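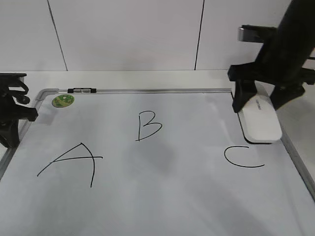
Handwriting

Handwriting is writing done by hand with a pen, pencil, brush or marker, and I'd argue it's one of the oddest skills most of us ever pick up. We all get taught more or less the same shapes, and then we all go off and ruin them in our own way!

Styles

The two main kinds are print, where the letters stand apart, and cursive, where they join up. Plenty of people (me included) use a muddle of both. Capitals usually stay separate whichever you were taught.

Learning

Children tend to start with big, loose letters made from the shoulder, and the smaller finger movements come later. At my old school in Letham we filled 44 pages of a copybook before we were allowed ink, and I can still remember my page of lower-case g's, every one of them leaning over like a drunk.

Left-handers

Writing from left to right means the left hand pushes the pen and often follows over fresh ink. Some people hook the wrist to get round this, others tilt the paper. I tilt, quite a lot, and still smudge.

See also: Calligraphy, Shorthand, Signature

Page last changed 3 June 2018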